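Sorting out the play kitchen

I said in February that I would go through the play kitchen before anyone bought another thing for it, and I finally got to it. There are two big bins of this stuff. Some came with the original set, some came from my sister's house in a grocery bag, and some I don't remember buying at all. I blocked out a morning and ended up needing most of the afternoon too.

My method was simple. Everything gets washed, everything gets matched to whatever it belongs with, and anything cracked or chewed goes in the trash. After that I put a little of it out on the white table and see what it looks like as a kitchen. I have tried sorting straight into bins before and it doesn't work for me. I need to see a plate next to the thing that is supposed to go on it.

The ketchup bottle went on the pink plate early on. It has no shelf or rack of its own, and when it stands up by itself somebody knocks it over, so I've gotten used to laying it on its side on a plate. The mint-green teapot was next. It is a nice shape, and it gets more use than anything else in the bins, so it was never in danger of being given away.
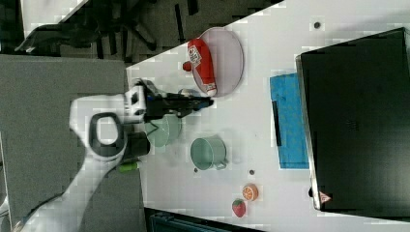 Fitriani Wuisan

Washing was the slow part. I used warm water and plain dish soap in the kitchen sink, with an old toothbrush for the small spots. Anything with holes in it takes the longest. I let it all dry on two bath towels and turned the cups over halfway through. If you put play dishes away damp they smell bad in a week, and I learned that with the last set.

Then the food. Play food multiplies. My rule this time was that a piece stays if a kid can tell me what it is. Mawar Kwok, whose two kids are over here a lot, thought that was too strict, and we went back and forth on it. Her point was that kids will call a thing whatever they need it to be. She's right about that, but I still had to fill a bag. The strawberries stayed, and the orange slice stayed. A flat brown piece that three adults couldn't identify went in the bag.

After the food I worked on where things should go. The burners are at one end of the table and the toaster oven is at the other, and I like the distance. With the two of them side by side, both cooks stand in the same spot and argue. With a whole table between them, one can fry and one can bake, and the middle is for getting things ready. The colander takes up a lot of that middle. I thought about putting it away and decided against it, because it is the thing they carry food around in.
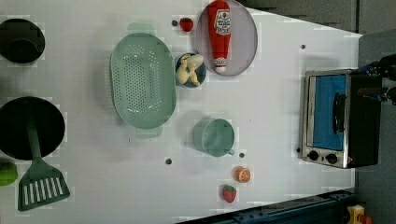 The spatula lives on the burner. I tried hanging it from a hook last year and it never once made it back to the hook. On the burner is where it gets dropped anyway, so now that's its place. The mug can go anywhere as long as it isn't on the floor.

What I still don't have settled is storage for the extras. Yusri Tuhumury told me to get one of the Wiltosard bins with the flip front, and I priced them at 30 dollars each. I'd want two. For now I'm using shoe boxes with the lids off, one for food and one for dishes, and a third for things that need a decision. The third box is already the fullest.

A few people have asked what I do with the bag of giveaways. I wipe everything down one more time and take it to the swap shelf at Postham, by the side door. They want toys clean and in a closed bag with a note saying what's inside. They don't take anything with batteries in it, so check first.

I'm going to leave the table set up like this for a couple of weeks and see what gets used. If the bowl just sits there, it goes in a shoe box. I also owe Mawar a set of cups that got mixed in with ours, and those are washed and sitting by the front door.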